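Accueil > Atelier > Rangement > Petites pièces

Août, par Glenys Tamihana

Chez moi, les vis finissaient toujours au fond d'un pot de confiture, mélangées avec les clous et deux ou trois boutons de culotte. Alors cet été j'ai pris le problème à bras-le-corps (enfin, j'ai vidé le pot sur l'établi !) et je suis passée aux bacs longs. Une seule rangée, pas de couvercle, on voit tout d'un coup d'œil.
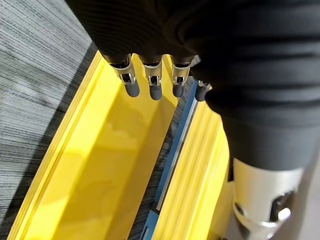

Le long bac en plastique jaune.

Prenez une couleur vive, ça se retrouve même sous un tas de chiffons. Les miens viennent de la quincaillerie de Vendalville, 8 euros pièce, et j'en ai mis six sur l'étagère du bas. Un morceau de feutrine au fond et ça ne glisse plus quand on tire le bac vers soi. Pour le nettoyage : eau tiède, savon noir, et on laisse sécher à l'envers toute la nuit.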